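Nollis Burial Ground Association
Minutes of the January general meeting

The meeting opened at 6:40 in the side room of the grange hall, a little behind time, as the road over from Tresto was slick and we wanted to let folks get in and find a chair. Mutua Gachanja presided and thanked everyone warmly for coming out on such a raw evening. There were 25 members present, which is a very good turnout for us in winter! The minutes of the last meeting were read and accepted with one correction: the iron gate is on the Mokon Road side, and we had it down as the creek side.

1. The old plot map

Mutua reported that the redrawing of the map is further along than any of us had dared to hope. Of the 177 marked graves in the old section, all but eight have now been matched to a name in the burial book. The eight are mostly along the north fence, where the fieldstones have sunk and whatever was scratched on them has worn down to almost nothing. Two may belong to the Yeoh family, going by a letter that was passed around the room, though the letter says only "by the cedar" and there have been three cedars there over the years. It was agreed to leave these blank on the new map and pencil in the guesses on the working copy.

A long and friendly talk followed about spelling. Several stones disagree with the burial book, and in one case the stone disagrees with itself, front and back. Moved, seconded and carried that the map will follow the stone wherever the stone can be read, with the book spelling given in parentheses. 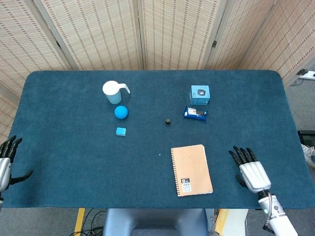 2. Fence and gate

The lower hinge on the Mokon Road gate has let go again. Members felt, and the chair agreed, that we have patched it enough times and ought to set a new post when the ground thaws. Moved and carried to spend up to $500 on the post, concrete and hinges, with any money left over to go toward fence paint. Until then, please lift the gate a little as you swing it, and do latch it behind you, as the neighbor's calves are curious.

3. Directions for visitors

We continue to get calls from people who have driven clear past us. The directions we hand out still mention the feed store, and the feed store has been gone a good long while now. New wording was read aloud and liked: from Tresto, take Mokon Road north, cross the creek, and turn left on the gravel lane just after the white church. Parking is on the grass to the right of the gate. Mutua will see that the new wording goes on the printed sheet.

4. Spring cleanup

Held over to the next meeting, when we will have a better idea of the weather. Anyone with a chainsaw and some patience is asked to speak to Mutua about the limb down over the Yeoh plots.

5. Other business

A question was raised about artificial flowers. The present rule stands, and they may stay until the first mowing.

Adjourned at 8:15, with coffee and a very fine apple cake afterward.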